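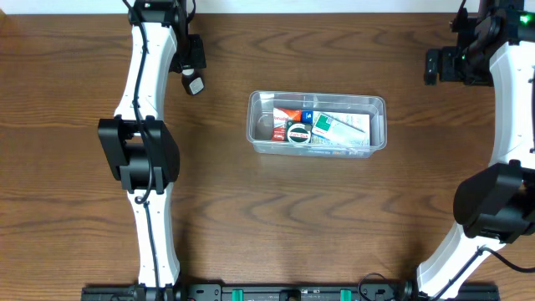
How Do You Teach a Robot to Pack a Box?

Think about the last time you learned to do something with your hands. Maybe it was tying a shoe or cracking an egg. Someone could have told you how in words, but it probably helped more when they held your hands and moved them, or when you watched them do it a few times.

Robots can be taught in a similar way. A person moves the robot through a job, the robot keeps a record of every move, and a computer program uses those records to learn how to do the job. Engineers call this "learning from demonstration." A demonstration is just a showing.

Why not write instructions?

For a long time, most robots were told what to do with lines of computer code. A programmer would write something like: move the arm forward this far, go down this far, close the gripper, go up. The robot would then do exactly that, over and over.

This works very well in a factory where every part arrives in the same place, facing the same way. It works badly with a plastic container full of small packages. A round tin might be lying flat today and leaning on its side tomorrow. A long box might be set in at a slant, or something small might be tucked behind something bigger. If the robot only knows one set of moves, it will close its gripper on empty air.

You could try to write a rule for every way the packages might sit. You would be writing for a very long time.

Two ways to show a robot

The first way is to move the robot by hand. The person takes hold of the robot's arm and pushes it where it needs to go. The motors are set so that they don't fight back, and the arm feels loose, like the arm of a desk lamp. While the person pushes, sensors in each joint measure how far it has bent. This is sometimes called "kinesthetic teaching." Kinesthetic is a long word for the feeling of your own body moving.

It is simple, and you can start quickly. There is one problem. The person's hands and arms get in the way of the cameras. The robot may end up learning from pictures full of elbows that won't be there later. It is also hard to move two robot arms at once when each of them needs two of your hands.

The second way is remote control. Engineers call it "teleoperation." "Tele" comes from a Greek word meaning far off, the same one that starts the word "telephone." The person might be in another city or only a few steps away.

There are several kinds of controls. Some people use a game controller. Some wear a headset and hold a controller in each hand. Another kind uses a second pair of arms, often smaller and lighter, with handles on the ends. The person moves the small arms, and the robot's arms copy them. The arms the person holds are called leaders. The arms that do the work are called followers.

What the robot saves

Each time the person does the job from start to finish, it counts as one demonstration. During a demonstration the computer saves several kinds of information:

What the cameras see, many times each second.
How far each joint of each arm is bent.
How wide open each gripper is.
What the person told the arms to do.

All of it is matched up by time. When the program looks at one picture later, it can also look up where the arms were at that moment and where they went next.

A day of teaching

Valbona Georgiev teaches robots at a small company called Zovach. Her project is named Clinix, and its job is to sort small packages, the size of things you might keep in a bathroom cabinet. She works with two arms, one on each side of a table.

Before each demonstration she gets the table ready. She puts the packages in the container and changes how they sit. One time the tin is in front, the next time it is at the back. Then she checks that both arms are up and out of the way, and she presses a pedal with her foot to start the recording.

"I go slower than I would with my own hands," she says. "If I rush, the robot learns to rush, and it drops things."

A slow demonstration takes her 40 seconds. If she makes a big mistake, she deletes the recording and starts again. If she makes a small one, such as missing a package and then picking it up on the second try, she often keeps it. The robot will miss sometimes too, and it needs to have seen what to do next.

She tries to make some 200 good recordings for each new task. By the end of October, the project had 3803 recordings in all. Valbona made many of them. The rest were made by her coworkers Tiago Sequeira and Vanderleia Figueiredo. It helps to have more than one teacher. Tiago is left-handed and likes to start from the left side of the container. Vanderleia starts with whatever is on top.

How the program learns

After the recordings are made, the people stop and the computer does its part. This is called training.

The program is shown a moment from one of the recordings and has to guess what the arms did next. At first its guesses are terrible. Each time, the computer compares the guess with what the person really did and changes the program a tiny bit so that the next guess will be closer. It does this again and again, for hours or days.

When training is over, the program is connected to the real arms. Now the cameras send it live pictures, and its guesses about what to do next become the moves the arms make. Nobody is holding the controls, but someone stands near the stop button.

Things that are hard for robots

Clear plastic is hard. You can see through the side of a clear container to whatever is under it. A camera can too, and the program may have trouble telling where the side is. People have the same trouble with clean glass doors.

Small and thin things are hard. A card standing against a wall leaves little room for a gripper to get around it.

Touch is hard. Your fingertips can feel when something starts to slip. Many grippers can't feel much at all, so the robot depends on its cameras. The person using remote control often can't feel anything either, and has to learn to judge by looking.

Using two arms is hard. If one arm holds the container still while the other reaches in, both have to move at the right time and stay out of each other's way. With remote control, the teacher's own brain handles that part. You already know how to use your left and right hands together, and the recording captures it.

Does the robot understand?

The robot doesn't know what a package is for. It doesn't know that anybody needs the things inside. It has found patterns that connect what its cameras see with how a person moved.

You can find this out by changing something. If every recording was made on one table, the robot may do poorly on a table of another color. The Zovach team tested this with a white tablecloth, and the arms reached for a fold in the cloth. They made 1019 more recordings on different surfaces, and the robot did better after that.

Try it at home

You need two people, a blindfold, a bowl, and a few small things that won't break, such as an eraser, a block, and an empty box.

Put the things in the bowl on a table. One person is the robot and wears the blindfold. The other is the teacher and may only use words. Try to get the robot to take everything out of the bowl.

Now do it again, but this time the teacher may hold the robot's wrists and move them. Don't talk. Which way was faster?

For the last round, move the bowl to a new spot and let the robot try alone, still blindfolded, using only the moves from the round before. Then take off the blindfold and try once more.

Words to know

Demonstration: one complete showing of a task.
Follower: the robot arm that copies another arm.
Gripper: the part at the end of a robot arm that grabs things.
Joint: a place where an arm bends or turns.
Leader: the arm a person moves to control a follower.
Teleoperation: running a robot by remote control.
Training: the time when a program learns from recordings.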